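Chapter 4
Dressing the Banquet Room

Linen is the first thing a guest notices on entering a banquet room and the last thing the service team should leave to chance. This chapter sets out the order in which tables and chairs are dressed, the handling of cloths before and during setup, and the checks made before the doors open. It draws on the house procedures of the Skirlow and Starkness banquet halls, which differ in small points noted where they arise.

Students should have completed Chapter 2, on room plans, before beginning. A hall laid for 200 guests cannot be dressed in good order unless the position of every table is settled first.

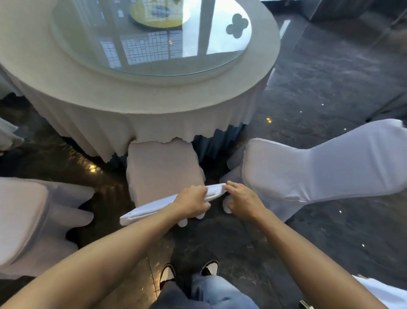 Page last changed: October 9, 2018

A round table with a glass turntable is dressed from the outside in. The white cloth falls in even folds to just above the floor, and where an under-skirt of a darker color is used, it shows only below the hem. The glass should be polished last. It reflects the windows and will show every fingerprint left by a late adjustment.

Chair covers are fitted once the table is finished. The stretch type is drawn over the back, smoothed down across the seat and settled at the legs. Covers with worn lower edges are returned to the linen store for trimming - they are not to be turned to the wall and used again.

Long cloths are carried folded into a narrow bundle, held in both hands and kept clear of the floor. At Starkness, napkins are folded at a side table and placed on the charger plates only after the chairs are in position.

4.1 Terms used in this chapter

Drop: the length of cloth hanging from the table edge to the hem.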